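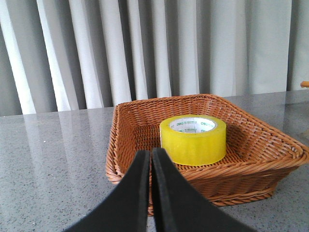 Driro asks whether it's worth ordering the arm first and sorting out the rest once it turns up. I did it that way in March and I wouldn't again, so please read this section before you send anyone any money.

Section 2. Working out what to buy

1. Measure your table. You need room for the arm, a basket to pick from and a tray to put things in, with a clear gap between them. Stone tops are fine but heavy, so check the legs can take it.

2. Decide how many cameras you want. I'd budget for one at the wrist and one fixed beside the table. You can start with only the wrist one, but you'll be shopping again before long — I was.

3. Price the small stuff separately. Baskets, toy food, foam cubes and rolls of tape cost very little each, and then the bill arrives! I put aside 100 pounds for ours and spent up to the last penny of it.

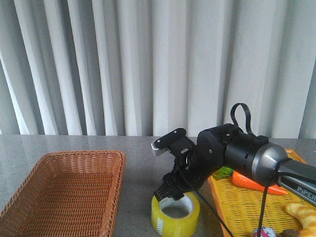
Basket on the left, tray on the right, arm coming in from the side.

4. Add the cables. Trace every run from the arm to the socket and to the computer, leave slack for the full reach, and only then order lengths.

Caution: don't let a hanging cable share space with the tray. Move the arm slowly through its whole reach with the tray in place before you settle on where anything goes.

5. Ask for delivery quotes from at least two suppliers. Ratanaporn and Voreso both sent me theirs by email, and the totals weren't laid out the same way at all, so go line by line (spare fingers were on one and missing from the other).
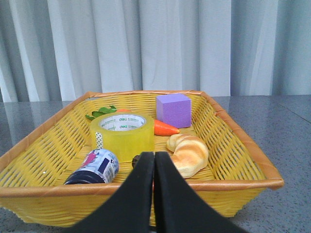 6. Keep some money back for changes. Your first choice of objects will be too easy or too awkward, and you'll want softer things, rounder things, things that lie half on top of each other.

Note: if you're booking the bench at Drindham, quote code 808 on the order form and allow 4 weeks.

Last checked Oct 5, 2024. Fitting the arm to the table is in Section 3.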